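The Drawer Where Small Parts Go to Die
8 June 2024
By Morfudd Sayce

Every house I have lived in has had a drawer full of screws that belong to something. Mine had been filling up since my first apartment, and last November it stopped closing. I gave it one evening. It took the weekend.

Start by tipping the whole thing out on a bedsheet. People will tell you to use a tray, but those people have never watched a ball bearing leave a tray. A sheet has folds, and when you are fed up you can gather the corners and pretend you're taking a break.

Throw out anything stripped, bent or rusted. You will want to keep the bent ones. You have been keeping them for years, and how many have you straightened?

Whatever survives goes into clear bags, the kind with a press seal. I buy them in packs of 80. One sort of part to a bag, even if it's a lonely bag, and squeeze the air out before you close it or your drawer will fill up with air instead.

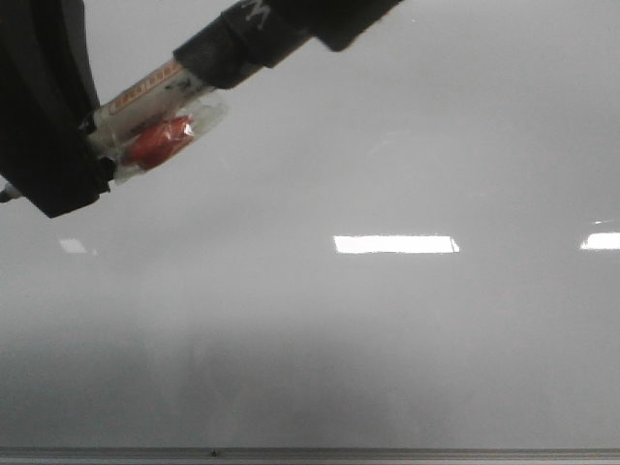
Label the bag before you fill it. A marker skids all over a lumpy bag, and you end up with something like a doctor's note. Write what the part came off, too. "Small screws" meant a great deal to me on the day and nothing at all by spring. "Bathroom cabinet, hinge side" has already saved me a trip to the store.

Spare parts from flat-pack furniture should be taped to the underside of the furniture. My friend Olga Macedo has done this for 30 years and is unbearable on the subject. She is also the only person I know who can take a bookcase apart and put it back together with the same number of shelves. 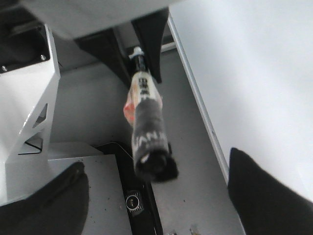
Long thin things need a different home. Pencils, skewers, paintbrushes and those skinny screwdrivers will poke a hole in any bag by the end of the week, so stand them in a jar with an inch of dry rice in the bottom. The rice keeps them from leaning on each other like teenagers at a bus stop. Brushes go in bristles up. If the jar still tips over, you want a heavier jar. I use an old mustard crock, which smelled of mustard for longer than I'd like.

Hex keys get a rubber band and a bag of their own. I had 7 in the same size. I kept two, and the drawer closes now if you lift it slightly and push with your hip.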